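园林养护实务 讲义四
雨天的步道巡查与路边植物管理

一、这一讲的范围

上一讲我们讲了土壤和排水的基本知识,这一讲转到步道。我说的步道,是指公园里、河边、小树林里供人走路的铺装小路,不包括汽车走的路,也不包括没有铺装的土路。土路的问题放在第六讲。

很多同学以为步道的工作主要是铺路面。我自己刚开始学的时候也这样想。后来在 Kemeys 步道跟着做了一个夏天的巡查,才明白路面铺好以后,大部分的时间是花在路的两边:草长过来了,树枝掉下来了,叶子把排水口堵住了。所以这一讲里,讲路边的内容比讲路面的内容多。

请大家先把几个词分清楚。中文资料里的用法不太统一,我在这门课里这样用:

路面:人脚踩的部分。
路缘:路面和土相接的那一条线,有时有缘石,有时没有。
路侧带:从路缘往外 2 米以内的地带。
净空:路面上方没有枝叶的空间。

作业里请用这四个词,不要写“路旁边”“路外面”,这样我批改的时候不知道你指的是哪里。

二、为什么选雨天去看

晴天巡查比较舒服,但是有几样东西晴天看不到。第一是积水的位置。路面的坡度如果做得不对,晴天用眼睛很难发现,下雨以后水停在哪里,哪里就是低的地方。第二是滑的地方。青苔在干的时候颜色发暗,踩上去也不太滑,湿了以后才危险。第三是枝条的下垂。叶子带了水,枝条变重,原来够高的净空可能就不够了。测量净空要在湿的时候测,干的时候测出来的数字偏大。

雨天巡查也有缺点。记录本容易湿,照相的镜头上常常有水滴,远处看不清楚。我的办法是文字记录为主,照片为辅,位置一定要写在文字里。过去有同学交来的报告全部靠照片,照片一模糊,报告就没有办法用了。

巡查的时间,我建议在雨变小以后半个小时之内,也就是 30 分钟里面开始。太晚的话,透水的路面已经把水吸下去,低的地方就找不到了。雷雨天不要进林子,这一条没有例外。

三、路侧带的植物
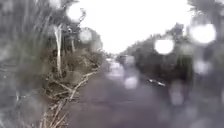

路侧带的植物,按照对步道的影响,我分成高草、灌木和乔木来讲。高草长得快,根不深,主要的问题是倒伏。芦苇一类的草,平时立得很直,大风大雨以后可能整片倒向路面,把路变窄。灌木的问题是向外扩展,每年一点一点地靠近路缘,天天走的人不觉得,隔一年再来看就很明显。在照片的左边可以看到一种常见的搭配:最外面是一道高而密的草,往里是一大团圆形的深色灌木,浅色的细树干从灌木里面伸出来。遇到这样的搭配,修剪要先从灌木开始,因为它的体积大,而且挡住了树干的下部。灌木不先处理,树干基部有没有裂口、有没有菌类,都检查不到。高草可以放在后面,用镰刀或者割草机沿着路缘割出一条带子就够了。

修剪灌木的时候,不要把靠路的一面剪成一堵直墙。直墙刚剪完很整齐,但是下部得不到光,过一两年下面就空了,只剩下枝干。比较好的做法是下面宽一点,上面窄一点,让光能照到底部。坡度不需要用仪器量,用眼睛看大概就可以。

乔木的修剪不在这一讲的范围里,这里只讲检查。检查从下往上看:先看根颈部,再看主干,最后看树冠。看树冠时请站在路面上,往两个方向各看一次,从一个方向看常常会漏掉枯枝。树冠在路的上方如果快要连起来,夏天的遮阴是好的,但是路面干得慢,青苔也会多。要不要疏枝,请把这两方面都写在报告里,再给出你的意见。

四、枯枝的处理

枯枝是巡查里最普通的内容,也是同学们意见最不一样的内容。有的同学主张全部清走,有的主张全部留下。我的意见是看位置。

路面上的枯枝,不论粗细,当场移开。细的枝条看起来没有关系,可是自行车轮压上去会打滑,老人也容易绊到。

路缘上的枯枝,特别是有一头伸向路面的,要把方向转过来,和路平行放,或者往里面拖。交叉堆在一起的枝条比单根的麻烦:你抽一根,旁边的会弹起来。请戴手套,从最上面的一根开始拿,眼睛不要离得太近。

路侧带以外的枯枝,一般可以留在原地。枯枝下面有虫子,虫子是鸟和刺猬的食物,木头慢慢烂了也回到土里。不过有两种情况不能留:一种是有明显病害的,一种是堵在排水沟里的。

清出来的枝条怎么办呢?量少的时候,可以在离路远一点的地方堆成一个枝堆。Jokden 苗圃的做法我觉得很好,他们在两排木桩中间一层一层地放枝条,堆成矮的篱笆,既整齐,也不占地方。量多的时候就要粉碎。粉碎后的木屑可以铺在灌木下面,厚度不要超过一个手掌的宽度,也不要贴着树干铺。

五、路面和排水

雨天路面的颜色变深,裂缝和松动的地方反而看得更清楚。走的时候请慢一点,用脚掌轻轻地压,如果有水从缝里冒出来,说明下面的垫层已经空了,要做标记。

检查排水口的时候,先看上面有没有叶子,再看水流的方向。水绕过排水口流走,多数是口的位置比路面高。这种情况清理没有用,要报修。

青苔的处理用硬刷子和清水。不要用除草剂,水会把它带到旁边的土里。高压水枪也要小心使用,水压太大会把接缝里的沙冲掉,路面松得更快。

六、记录的方法

每条步道从入口开始,按距离分段。Tondeck 公园的主步道长 500 米,我们分成十段,每段写一张表。表里有以下的内容:

段号
开始和结束的时间
雨的大小(小、中、大,或者已停)
路面的问题和位置
路侧带的问题和位置(写清楚左边或右边)
当场处理了什么
留下没有处理的是什么

左边和右边,一律以背对入口、向前走的方向为准。这一点每年都有人弄错,回来的时候也按照回来的方向写,结果同一棵树在表里出现两次。

最后一项很重要。有的同学觉得写“没有处理”不好看,就不写了。接班的人看不到,就以为没有问题。请放心写,这一项不影响你的成绩。

七、实习和作业

六月的实习在 Gurar 河边步道进行,每 6 个人一组。请穿防滑的鞋,带雨衣,不要带雨伞,拿着伞没有办法写字,也没有办法搬树枝。手套和剪刀由学校准备。

实习以后每组交一份报告,内容包括分段表,还有一段文字,说明你们认为最先应该修剪的是哪一段,理由是什么。照片可以附在后面,每张照片请写上段号和方向。

思考的题目,不用交,下次上课时一起讨论:
如果路的一边是高草,另一边是乔木,落叶会更多地停在哪一边?
灌木在鸟做窝的季节长过了路缘,你会怎么安排修剪?
一条步道只有两个人负责养护,你会先减少哪一项工作?

下一讲讲台阶和木栈道,请提前看发下去的那两页图,把不认识的词标出来。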